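Flarnel bench

The Flarnel bench is a two-arm test cell used to compare robot grippers, wrist cameras and arm controllers. It was designed at Iltitz, a technical training center, and is maintained by its automation section under Emília Slanina. The name is also used for the test procedure carried out on it.

Layout

Two arms are bolted to an aluminum rail along the near edge of the enclosure, so that their working areas overlap in the middle of the floor. The walls carry a patchwork of striped panels.
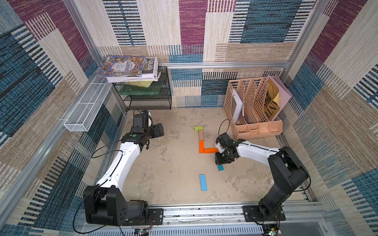
The bench was first set up to settle a disagreement over two controllers, the Torkia and the Jelínek. Both had performed well with a single arm, and a shared task was needed in which one arm had to work close to the other. Wooden blocks were adopted for this purpose in May. Earlier trials with metal pins had been abandoned after repeated damage to the finger pads.

Procedure

A trial consists of moving the blocks from a scattered start into a given pattern. Each controller is given the same list of starts, and a trial ends when the pattern is complete or the time limit of 114 seconds is reached. Dropped blocks are left where they fall.

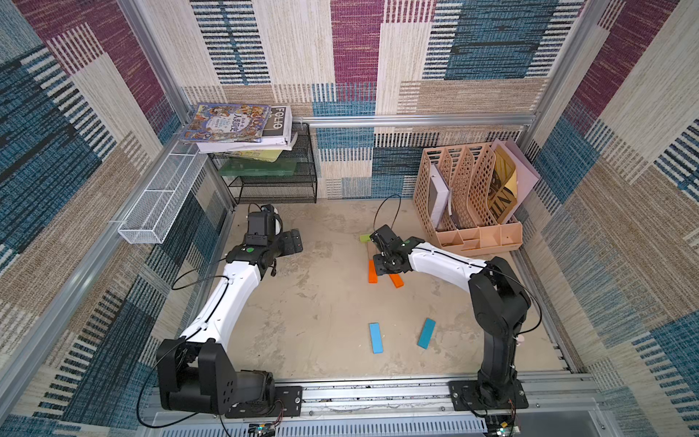 Gripper comparison

Grippers are exchanged in pairs, and the arms are calibrated again after each change. Each pair completes 21 trials before its results are entered. Finger width has proved the most disputed setting: narrow fingers reach between neighboring blocks more easily, while wide ones hold a block more steadily during a turn.
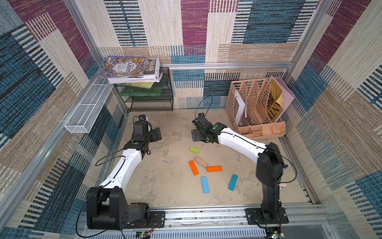
Both arms over the floor of the bench, with six blocks between the grippers.

Camera comparison

Views from a fixed camera and from the wrist are recorded together. The fixed view is preferred for planning the order of moves, and the wrist view for the final approach. Glare on the floor and blocks hidden behind a finger are logged as separate faults. The current record holds 587 trials, all scored by the same method.
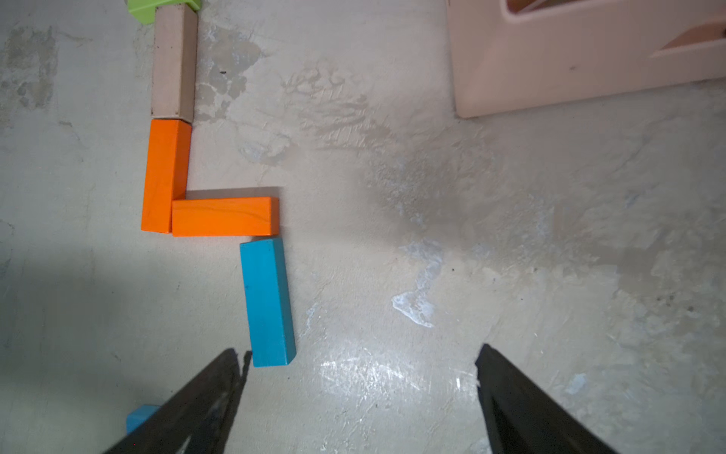 Wrist view with the gripper open. The smaller blue block is mostly hidden by the left finger.

See also

Parallel gripper
Hand-eye calibration
Iltitz automation section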